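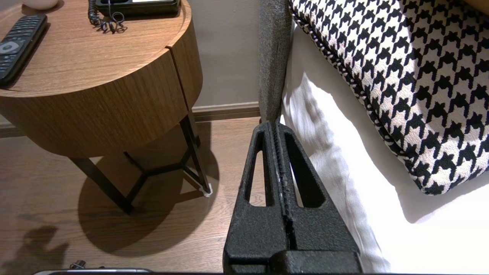 Photo: Lutfa Khondokar / Tramulau

Home Guides Arms Grippers Faults Contact

Clearing a 202 on the Zivada gripper (fingers shut, won't open)

Updated Dec 25, 2021. Replaces the old page, which told you to power cycle first. Do not power cycle first. Reasons below.

Quick version for people standing there with a stuck arm: hit the stop, hands out, read the log, release from the pendant, back the arm off, THEN reset. If you only remember one bit, hands out.

What a 202 is. The fingers got told to close, closed all the way, and kept pushing. Motor current goes over the limit, the driver gives up and latches. From the outside you get a gripper that's shut and does nothing. The arm may still move! The two are on separate drivers and the arm doesn't know or care that the gripper quit. That's the part that bit us.

What happened to us. Nightstand task, the usual one — reach in by the bed, get the drawer, get the remote. Fingers were closed for the approach, as they should be. Somebody (me) had changed the close command from "go to position" to "hold force" the night before and forgot about it. So the whole approach ran with the fingers squeezing each other. 202 came up partway. Next line in the script was the drawer move and the arm just went ahead and did it with a dead gripper on the end.

I reached in to free the fingers by hand. Other operator hit reset on the controller at the same moment, trying to be helpful. On reset this firmware re-homes. Fingers snapped open, then shut again, on the side of my thumb. Bruise, no worse, but it was a dumb way to get one. Hence this page.

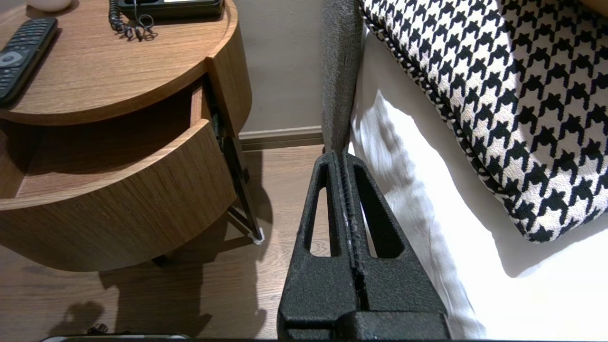
Tramulau Home Tasks Team — Operator Guides

Before you touch anything

Hit the stop. The red one on the table, not the pause on the screen. Pause only stops the script.

Say "stopped" out loud. Other person says it back. Feels silly, do it.

Wait 30 seconds. The driver holds charge for a bit and the fingers can twitch.

Look at where the tips are. In the gap between bed and nightstand there's not much room to back out, and a sideways move will put the tips in the upholstery or the wood. If the drawer is open, treat it as part of the obstacle. Do not push it shut past the gripper.

Get the log before you reset, it's wiped on boot. Copy the last screen or just photograph it with your phone. We lost two good logs this way and had to guess.

Releasing the fingers

Pendant, Tools, Gripper, Manual. Set force to the lowest it goes. Then Open, short taps. You want to see the tips part a little and stay parted. If they part and spring back, quit, that's the latch and you'll only make it hotter.

If the taps do nothing, use the release screw on the back of the base block. Gripper power OFF at the supply for this, and I mean off, plug out and lying where you can see it. Quarter turn, counterclockwise. Fingers go slack. Now you can part them by hand, holding the outside faces. Keep your fingertips out of the cutouts in the fingers, that's where a pinch gets ugly.

Wipe the inner ridges while they're open. Grit and lint collect in there and it throws off the zero. Dry brush. No solvent, it makes the ridges tacky.

Turn the screw back before plugging in. If you forget, the homing run goes past the end and you get a second 202 right on top of the first. Ask me how I know.

Backing the arm off

Manual mode, slow speed, one axis at a time. Go straight back along the way it came in. No joint moves, no "go home" button. Home plans its own path and doesn't know about furniture.

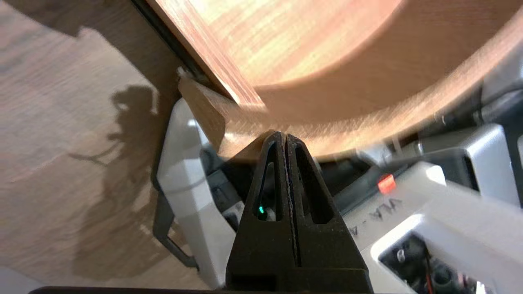
Keep one person on the stop the whole time and the other on the pendant. Not the same person. And the one on the stop watches the arm, not the camera feed. The wrist view smears as soon as anything moves fast and by the time it looks wrong on the screen it's already wrong in the room. Kelley wants this in bold in the main manual, fine by me.

Stay out of the reach of the arm, and check your sleeves, your cable, your chair. If there's a second arm set up, it gets stopped too. It's easy to forget teh one you're not using.

Once the tips are well clear, reset the controller. It homes. Let it. Hands stay out until the status line says ready.

Testing after

Don't go straight back to the drawer. Open and close on air a few times in position mode and listen. Clicking means the screw isn't seated.

Then a real grab. We use the remote, it's light, it's long enough to hold without going near the fingers, and if it gets dropped oh well. Close at setting 6, tug gently on the free end, check the current reading. Should settle and stay flat. If it keeps climbing you still have hold force set someplace it shouldn't be. Anything over 7 and it scuffs the plastic.

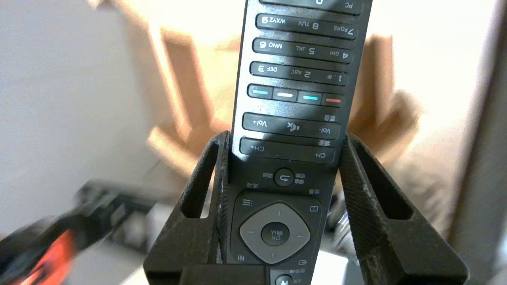 Grab test on the remote, seen from the wrist. Keys are upside down in this view.

If the current looks ok, open, let the remote down onto something soft, repeat. Then the drawer.

Fixing it so it doesn't come back

Search your script for hold force. It belongs after contact and nowhere else. For a closed approach use position and leave a hair of gap.

Add a gripper status check before every arm move. The Ammann controller will give you the latch bit if you poll it, it just won't volunteer it. If latched, stop the arm. This is now in the shared script so pull before you run, old copies dont have it.

Reset button rule: whoever has hands near the gripper is the only one who can call for a reset. Nobody else touches it.

Second 202 in the same session, pack up and tag the gripper. Don't keep clearing it. Leave the log with Lutfa Khondokar and write down which script you were on.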